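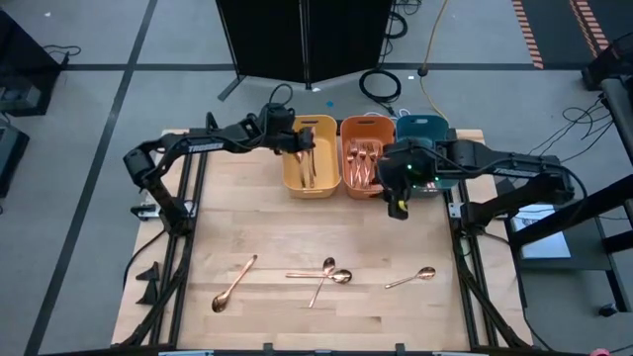
Talheres cor de cobre a caminho das caixas: garfos na laranja, quatro colheres ainda na mesa.

1/ Fio sobre separação de talheres por tipo em caixas abertas. Vale para copa de escritório, cantina pequena ou casa com gente a mais ao jantar. Interessa-me a parte aborrecida: quantas caixas, que cores, que ordem.

2/ Três caixas retangulares de plástico, encostadas umas às outras pelo lado comprido, ao fundo da mesa. Amarelo-mostarda, laranja, verde-azulado escuro. Sem folga entre elas. Com folga, mais cedo ou mais tarde cai um garfo lá para o meio e fica preso na vertical.

3/ A cor substitui a etiqueta. Usei etiquetas de papel durante um ano e descolavam na segunda lavagem. A cor não descola, e lê-se do outro lado da sala.

4/ Critério para escolher as cores: têm de se distinguir com luz fraca. O amarelo e o laranja são o par mais fraco deste conjunto. À noite, com lâmpada quente, aproximam-se bastante. Se comprasse hoje, trocava o amarelo por branco.

5/ Pegas recortadas junto ao bordo superior. Preferíveis às pegas salientes, que impedem as caixas de encostar. Desvantagem: o recorte limita a altura útil, e os cabos finos tendem a sair por ali se a caixa for transportada inclinada.

6/ Garfos com os dentes para cima. Sei que há quem defenda o contrário por higiene, e numa cantina com self-service têm razão: a mão deve ir ao cabo. Para armazenamento intermédio, antes de ir para a gaveta, prefiro ver os dentes. Identifica-se o tipo sem mexer em nada.

7/ Colheres em último lugar. A concha ocupa espaço e encaixa noutras conchas. Duas colheres encaixadas saem da caixa como se fossem uma, e a contagem do fim do dia fica errada.

8/ Por isso deito-as primeiro na mesa, de preferência afastadas (na imagem, duas cruzam-se perto do centro). A orientação é indiferente. O que conta é não haver sobreposição: cada peça tem de poder ser apanhada sem arrastar a vizinha.

9/ Mesa de madeira clara. O acabamento acobreado vê-se bem em cima dela, embora o contraste fosse melhor em cinzento mate. O aço inox em bancada de inox é o pior caso que conheço. Perdem-se colheres de café à vista de toda a gente.

10/ Sobre acabamentos acobreados em geral: convém confirmar com o fornecedor se é revestimento ou metal maciço antes de decidir a lavagem. O que comprei à Irnero em março veio sem essa indicação. Escrevi a perguntar e responderam com o catálogo.

11/ Até ter resposta, trato tudo como revestimento: detergente neutro, nada de esfregão abrasivo, secagem com pano logo a seguir. As manchas de água notam-se muito mais neste tom do que no inox.

12/ Números, para quem os pediu. O inventário da copa é de 200 peças. No último trimestre registei 2.083 arrumações de peças individuais, das quais 1.272 eram garfos e colheres. O resto divide-se entre facas e utensílios de servir.

13/ Peças na caixa errada: 2 no mesmo período. Ambas garfos de sobremesa. Não tiro daqui nenhuma conclusão, a amostra é minha e o método de registo é uma folha quadriculada presa ao frigorífico.

14/ A Ivana Vergara perguntou porque não uso um tabuleiro com divisórias. Uso, na gaveta. Para a triagem as caixas soltas são melhores: quando uma enche, leva-se essa e as outras ficam no sítio.

15/ O Shaohua Fan sugeriu uma quarta caixa para peças duvidosas (manchadas, tortas, de outro conjunto). Boa ideia, vou experimentar. Fica à direita, fora da fila, para não ser confundida com destino final.

16/ Profundidade: os cabos devem passar o bordo. Se a peça desaparece dentro da caixa, vai-se com a mão ao fundo, e com facas isso é má prática. Medir a peça mais curta antes de comprar.

17/ Limpeza das caixas: vazias, viradas ao contrário, secar de um dia para o outro. O fundo acumula água se os talheres entrarem húmidos. Uma folha de papel absorvente resolve, trocada quando estiver molhada.

18/ Falta tratar das colheres de servir, que não cabem em nenhuma das três sem tombar. De momento estão num jarro. Aceito referências de caixas mais altas com a mesma base.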